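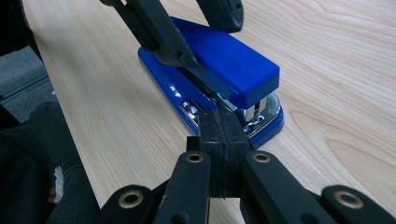

4.2 Grasp point selection on small rigid objects

Figure 3. View used as input to the grasp planner. The target is a blue stapler lying diagonally on a wood-grain desk, with the black gripper fingers coming in from two sides.

The planner takes a single color image and returns a ranked list of grasps, each given as a contact pair, an approach direction and a jaw opening. Brivgate, our software stack, runs it at 15 Hz and passes the top grasp to the controller. When the list is empty the controller holds its last pose.

Small office objects cause more trouble than boxes or cups. A stapler like the one in Figure 3 has a matte upper cover and a shinier base that flares out wider than the cover. There is a gap between the two where metal parts show. Early versions of the planner treated the whole outline as one solid body and often placed a contact over the gap. On our test stapler, a contact there pushes the cover toward the base and changes the shape of the object during closing.

We made two changes. First, the segmentation network now predicts part boundaries as well as object boundaries, and any contact within 12 pixels of a part boundary is given a lower score. Second, the network masks out the gripper before contacts are scored. In views such as Figure 3 the fingers cover part of the object and fill much of the lower image, and without the mask their edges were sometimes read as edges of the target. The mask is predicted from the image and does not use joint readings, so a small error in camera calibration does not affect it.

Highlights on metal and glossy plastic remain a problem. They produce short, strong edges that look like part boundaries. We add random bright spots to the training images, which helps on plastic more than on chrome.

The part model was trained on the Hunport set, which has 1478 labeled images. We kept 243 images out of training and used them only to set the score weights. The same weights are used in all later experiments, including those on the Vuswood objects in Section 5.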